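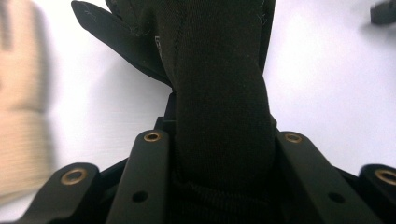
Wouldn't it be simpler to say the jaws closed when the stop was released, and leave the lint out of it? So went the first remark on last night's draft, from the other bench. Fair. Two faults, and I'd written them up as one. Separating them now.

April, 7:40 am, Stesa bench

FAULT A – close on stop release. The serious one.
FAULT B – false "part gone" on dark knit. Annoying one, and the reason hands were near the jaws at all.

Fault B first, it came first.

Stesa sorting job, gloves, black knit ones in the pile. Grab, hold, lift, let go. Cycle 41 the cell reports part gone, code 292, arm parks at the side. Glove is still in the fingers, plain as day, pinched low down near the cuff with the thumb sticking out. Cleared it, ran again, 292 again on the next black one. Beige gloves no trouble. Went back to black, 292.

Part check is the little reflective sensor in the palm. Sees pale stuff fine. Black fuzzy knit gives it next to nothing back, so it calls the grip empty. We knew dark was marginal, it's in the Trukport notes from summer, and we turned the threshold down for it then. Threshold was back at the factory number yesterday. Firmware reload wiped it I think. Haven't proved that.

Lint: there are bits of pale fibre on the black gloves and I spent a good hour thinking lint on the sensor window. Wiped the window, no change. Blew it out, no change. So lint isn't guilty of anything yet, leave it out of the report like the man says.

Now A.

With 292 up, the arm parks and the jaws stay shut. Procedure is press stop, take the part out by hand, release stop, reset at the panel. Did that. Glove wouldn't pull free, threads off the thumb edge kept snagging and I didn't want to tear it. Hand still on the cuff, asked for the stop to be released so we could jog the jaws open from the pendant. Stop released. Jaws closed. Nobody had touched reset.

Got the side of my index finger, through the glove. Sore, red, no broken skin, full movement. Iced it. Entered in the first aid book. Motor stalled against the knit and let go on its own overcurrent, which is luck and not a safeguard.

What should happen: stop released, nothing moves until reset, ever. What the log says (line 937 on): stop input clears, Chuang controller comes ready, old grip command still sitting in the buffer, drive enabled, grip executes. The reset input isn't read anywhere in between. Read it three times to be sure.

Tried to make it happen again, wooden dowel in the jaws, everyone back behind the line:

- stop pressed while holding, no fault, release: no movement. Good
- stop pressed after 292, release: CLOSES. every go
- stop pressed after 292, power cycled, release: no movement
- stop pressed after 292, jog open queued from pendant, release: closes then opens. Ugly

So it's the fault path. 292 leaves the last grip command live, and the park routine never flushes it. When the controller believes the part is gone it wants to close up to home, and home is shut. Makes sense if the jaws really are empty. They weren't.

Clearance on the dowel before it moved was 21 mm. Plenty of room for a finger and it closed the lot quicker than I could have got out.

Second thing, same path, the reset relay. Drawing shows it in series with drive enable. Traced it with the meter and it's bridged at the terminal strip, short green jumper, tidy job. Not on our drawing and not in the Poslow handover pack either. No idea how long it's been there. Could be commissioning, could be us during the Trukport work. Not going to guess in writing.

Done so far
- isolator locked off, tag on it, key in the drawer box
- jumper left IN and photographed seperately, don't pull it untill it's signed on the drawing
- copy of the log saved off the controller before anything else gets overwritten
- note sent to Poslow asking for their version of the strip layout, asked Chuang the same morning what 292 does to the buffer. No reply from either

Not done
- fingers checked for bending. All look straight by eye, want them on the flat plate
- eyelets – meant to check the brass rims for burrs, could be what's catching loose threads. Quick rub with a cotton bud would tell
- threshold. DON'T just turn it down again and carry on, that hides A

Interim rule for this bench until A is closed: stop pressed AND isolator off before a hand goes anywhere near a part. No jogging with anyone inside the line. If a glove won't come out, cut it. It's a glove.

Longer term I'd like home to be open after any fault, not shut. Objection raised already that it drops the part. Let it drop.

Also want the part check off the reflective sensor altogether for dark stuff, finger position would do it – jaws stopping short of full close means something's in there. Position is already in the log, just not used. Half a day to try maybe. After the lockout comes off.

12:15 pm. Chuang rang back, they want the log and the firmware string. Sent. Finger fine, bit stiff typing.

Bench notes > Stesa > Gripper cell > Faults
Filed under: near misses and minor injuries, e-stop, open items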